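The kettle was half full when it left the gripper. It came off the worktop cleanly, travelled most of the way to the sink, tipped forward on its handle and emptied itself down a cupboard door and across the floor of a show flat in Inden. The water was cold that morning, by luck more than planning. The next job on the list was tea.

Castness, which makes the arm, had told its buyers that the kettle job was finished. It had been practised in Avby, the company's simulated kitchen, and the practice had gone very well. 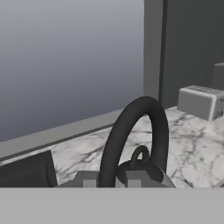
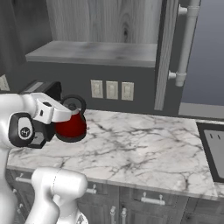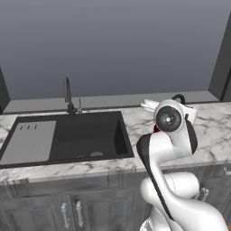

## A pass is whatever you say it is

I have sat through a good many demonstrations of household robots, and I've learnt to ask one dull question early on: what did you count? At Castness the answer took most of an afternoon to get.

The figure in the sales brochure was 500 successful kettle moves. It is a true figure, as far as it goes. Those runs exist, and I was allowed to scroll through the log. What the brochure left out was the total, which was 629, and the rule that sorted one sort of run from the other. In Avby, a kettle move passed if the kettle had left the worktop and was still within reach of the fingers when the clock stopped. Whether it was upright didn't come into it. A kettle dangling at a steep angle scored the same as one held level.

Nor was there any water. The red kettle in the simulation weighs what an empty kettle weighs, and its weight stays put. Fill a real one and the load slides towards the spout the moment you tilt it, which pulls the spout down, which tilts it further. Anyone who has filled a kettle too full knows this in the wrist.

"It was on a list of things to add," says Sanaa Mahrous, who ran the safety checks at Castness until April and now works for herself. "Liquids were always on the list. They're slow to simulate and they make your numbers worse, so you can guess how far up the list they got."

She had written a note asking for the pass rule to be changed before anyone went near a real kitchen. She showed it to me. It is two paragraphs long and perfectly polite. The reply beneath it reads, in full: "Agreed, let's pick this up after launch."

## What happened in Inden

The trials in the show flat were meant to be a formality. Khokhar, the housing firm that had ordered the arms, wanted to see one working next to an ordinary sink before it signed for the rest. There were 11 attempts with the kettle, and it fell in 2 of them. The first fall was put down to a greasy handle. The handle was wiped and the trial carried on, with a Khokhar fitter kneeling at the next cupboard to adjust a hinge.

The second fall soaked his sleeve. Castness calls this "a minor spill event with no injury". Khokhar's own report calls it a near miss, and I think Khokhar has the better of the argument. The arm had no means of knowing how hot the water was. It had no means of knowing that a man was there, either. It was slowed down for the trial, but a slow arm can still drop things at the usual speed.

The grip log makes awkward reading. The fingers reported a firm hold right through the tilt, and went on reporting it until the handle had gone. They were measuring how hard they squeezed. The handle was turning between them the whole time, and a turning handle can be squeezed as hard as you like.

## The fix, such as it is

Castness has now changed the pass rule. A run fails if the kettle leans past a set angle, and the old log has been scored again. The company wouldn't give me the new result, though a spokesman described it as "encouraging". The brochure has been withdrawn for what he called a refresh.

There is also a new limit on how full the kettle may be, which will be printed on a sticker. So the customer, who bought an arm to avoid lifting a kettle, will be asked to check the water line for it.

Water is due to be added to Avby later in the year. Mahrous would like a simulated person added as well, somewhere near the cupboards, and a rule that stops the run if hot water comes anywhere close. She has sent Castness a second note saying so. When we last spoke she hadn't had a reply, and Khokhar hadn't signed.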